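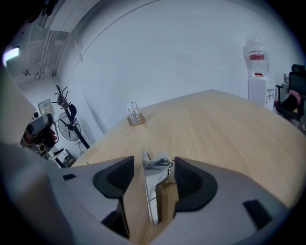
Robotics club is back and I've been waiting to post about it since February! Our spring project: teach a robot arm to do small table jobs by showing it how people do them. So we pick up the grippers and do the jobs ourselves, over and over. I love it.

We're calling the project Plirkura. No, it doesn't stand for anything. It won the vote over Bellell by 2.

Goal for the term is 800 good demos. As of tonight we have 247. There are 14 of us taking turns, so it goes faster than it sounds. 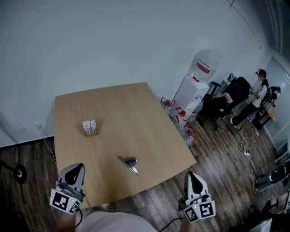

Photo: Plirkura student project

First thing you learn is how much your fingers do without telling you. Try lifting a flat tool off a table with two pads and no thumb. I was SO bad at it my first night. Now I want a scraper round at every meeting.

Second thing: slow down. The smooth, boring demos are the ones we keep. If you rush and fumble, it goes in the reject folder (mine is big).
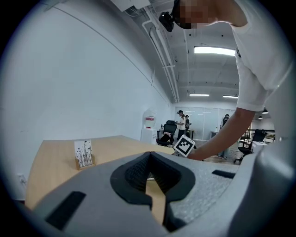

Marker cube over the table, card in its little stand.

The square patterns on the cubes are how the software works out where each gripper is. Keep them in view! I turn my wrist too far and hide mine all the time — working on it. 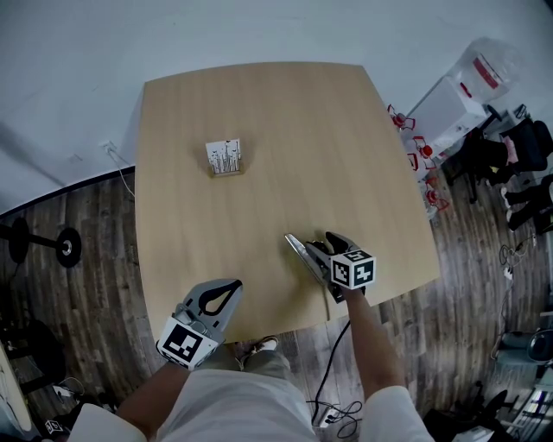
Two hands, two grippers.

Two-handed rounds are my favorite. One side holds, the other side moves, and your brain has to agree with itself. It's like learning piano, only with more cables.

Next up is sorting the demos by task and starting the first training run. We present at the Guson student showcase at the end of term, and I really want the scraper task in there.

If you're at Brunner and curious, come by at 6 pm. No coding needed, we'll hand you a gripper and you can start!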